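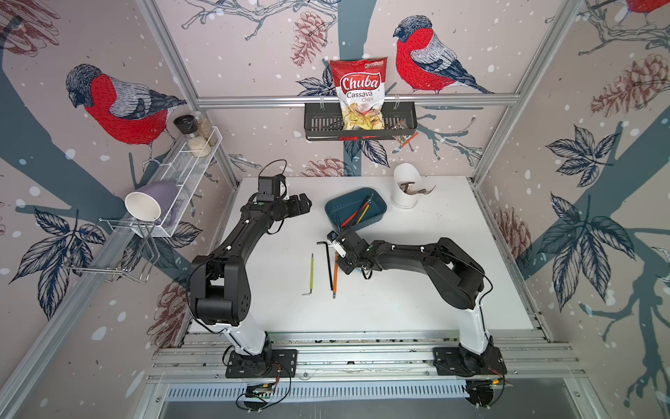

Bullfinches and pine cones behind the worktable.

02/09/2026

The feeder has been up since the first hard frost, and I have gone through more sunflower seed than I budgeted for. A 20 pound bag used to last me most of a month in Alvarado. It goes much faster in Skerden.

My brother Valdis told me to stop buying the mixed bags and he was right. The birds throw the millet on the ground to get to the sunflower, and then the millet sprouts in April and I have to pull it out of the gravel. Black oil sunflower seed costs more per pound but it all gets eaten. I keep it in a metal can with a tight lid on the back porch. The mice got through a plastic tub in one night last winter.

The feeder itself is a plain platform with a roof. I tried a tube feeder first. The finches are heavy birds and didn't like the short perches, so I gave it to Valdis, who gets mostly chickadees and has no complaints. The platform has to be swept out every couple of days or the hulls turn to mush. I scrub it with hot water and a little vinegar on the first of the month — more often if it has rained.

Placement took some trial and error. It was out by the fence until a hawk figured out the arrangement. Now it hangs six feet from the spruce, which gives the small birds somewhere to go, and I can see it from the kitchen sink.

I write down what comes in a notebook by the window. The total for the season so far is 166 visits that I saw myself, mostly before nine in the morning. Valdis keeps his on a spreadsheet and is at 793, but he is retired and has a bigger window.

I still need to fix the roof on the platform, where one corner has lifted. I have the screws. Also, the hardware store in Kestov has suet cakes marked down, if anyone nearby is running low. Get the plain ones. The berry kind fell apart on me.

— Jaanus Lapiņa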